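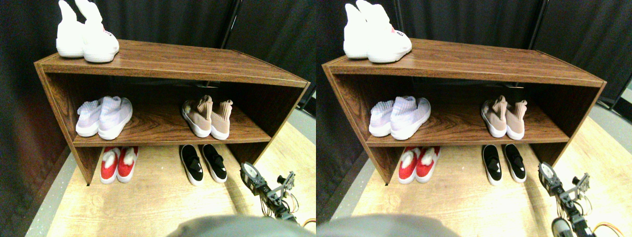 The shoe cabinet at the Pelstead student robotics open day, with the arm at lower right.

Visit report: Pelstead Robotics Club open day
December 13, 2019
Written by Joanne Heywood

Four of us from the Dawber after-school program drove over to Pelstead to see how their students run a project year. We have had a club of our own since June and are still working out what to do with it. Mervyn Cheetham drove, and we were there by mid-morning.

The club meets on the upper floor of the Hurka building. It has 36 members this year, split into teams, and each team takes one household job and tries to get an arm to do it. Kieran Entwistle runs the program and showed us through. He teaches math the rest of the week and gets two free periods for the club.

We spent most of our time with the shoe team. Their job is to have the arm pick up a shoe and put it where it belongs in a low open cabinet with one shelf. They use soft shoes for most of it, knit ones with a sock collar, and some slip-ons. Kelechi Okafor, a senior, told us the first plan was to use stiff leather shoes. The team dropped it because the gripper kept sliding off the heel. A knit collar gives the fingers something to close on, but it folds over in a different way each time, so the students have to teach the arm many versions of the same pickup.

The team keeps a paper log next to the laptop. Every try gets a line with the shoe, the starting spot, the result and the initials of whoever was driving. Their goal for the term is 100 good placements, and they had 59 when we came. Mervyn asked what counts as good. The rule is that both shoes of a pair stand on their soles, side by side. If one tips over, the pair is logged as a miss.

Black curtains hang behind the work area. Kelechi said the windows on that side used to give them trouble in the afternoon.

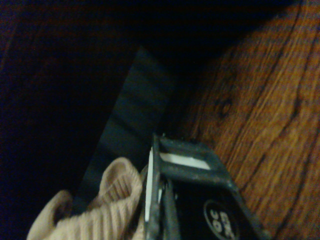 View from the wrist camera, gripper next to a piece of ribbed knit.

Next we sat in on a review with Ludmila Kopecký, who coaches the programming side. She had the students go through wrist camera pictures one at a time and say what the arm should do next. It was slow, and I thought it was the best part of the visit. The younger students talked as much as the older ones. One of them argued that the fingers should come in lower on ribbed fabric, and Ludmila told her to write it up and try it after lunch.

Lunch was sandwiches in the hallway. We also looked at the parts room, where everything is in labeled drawers. Spare servos and brackets are ordered once a term through Wotex, and the order has to be agreed on by all the teams. Kieran said this cut down on duplicate orders.

Notes for our own club:

We should pick one job and stay with it for the term. Ours have been changing every few weeks.

The paper log costs nothing and we can start it right away.

Team size at Pelstead is kept small. We have 22 students sharing two arms, so we would need a sign-up sheet.

Mervyn has a copy of the blank log page. Kieran offered to have two of his students visit us in the spring, and I will write to him about dates.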